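Cahier d'atelier — textiles et literie
11 février 2000

Reprise des essais sur les couvre-lits matelassés. L'échantillon Kaltmont bleu est revenu du lavage hier, je l'ai pesé ce matin avant de le remettre sur le lit de la pièce carrelée. 650 g/m², comme sur la fiche. Aucun écart à signaler de ce côté.

Rappel pour ceux qui reprennent le cahier : on suit trois références depuis juin, Kaltmont, Stukell et Zaton. La Stukell est écartée depuis le troisième lavage (coutures ouvertes dans un angle, voir pages précédentes). La Zaton tient mais peluche. Reste la Kaltmont, qui a passé 6 cycles.

Mesures du matin, mètre souple, tissu à plat, sans tirer :
retrait en longueur : 43 mm
retrait en largeur : pas mesuré, le repère de gauche est parti au lavage. Refaire un repère au fil, pas au feutre.

Les petits gonflants du matelassage ont bien repris au centre. Sur les bords ils restent plus plats, surtout du côté où le tissu retombe. J'ai passé la main dans les deux sens, pas de garnissage qui roule, pas de paquet. Une piqûre lâche près de l'ourlet, deux points seulement, marquée d'un fil rouge au revers.

Essai de marquage, à présent. L'idée est de garder ce qu'on a vraiment sur un lit dans une journée : des choses qu'on pose en vidant un sac, dures ou molles, légères pour la plupart. Les poids étalonnés donnent de belles empreintes rondes mais ça ne ressemble à rien de ce que les clients nous décrivent. Consigne : poser, laisser, ne pas appuyer, retirer à la verticale, regarder à la lampe rasante.

Premières observations, au doigt et à l'œil :
— étui zippé rigide : contour lisible juste après le retrait, arrondis compris. À revoir au bout d'une heure.
— coque de téléphone : presque rien, un trait fin.
— boîte : l'arête marque plus que le fond.
— sachets et papier froissé : rien du tout. On peut les sortir de la liste, ou les garder comme témoins.
— pochette en tissu : rien non plus, mais elle accroche un peu en glissant. Vérifier si c'est le cordon.

La lampe rasante chauffe vite, l'éteindre entre deux relevés. L'ampoule de rechange est dans le tiroir 431 avec les aiguilles.

Le plastique bleu du sac est presque de la couleur du tissu, un peu plus vif. Pour les prochains relevés prendre un sac d'une autre teinte, on perd du temps à chercher le bord.

Chez Usmani ils demandent si le couvre-lit peut être livré plié en quatre. À mon avis oui, mais il faut un essai de pli à part, avec charge dessus, et pas sur cette pièce-ci qui a déjà servi. Demander un second coupon à Kaltmont, même bain de teinture si possible.

À faire lundi : largeur, essai de pli si le coupon est là, reprise des deux points à l'ourlet. Noter aussi l'humidité de la pièce, j'ai encore oublié.

Le couvre-lit Kaltmont, avec des objets posés dessus :
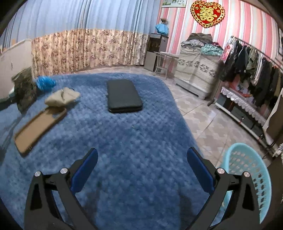
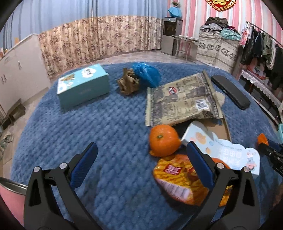

Question restée en marge du cahier : faut-il repasser le couvre-lit entre deux lavages pour retrouver le gonflant ?

Mieux vaut s'en passer. Le fer écrase le matelassage et fausse la mesure suivante. Secouer la pièce, l'étendre à plat, la laisser une nuit, et ne mesurer que le lendemain. Si un pli persiste, vapeur à distance, sans contact, et l'inscrire dans le cahier avec le numéro du cycle.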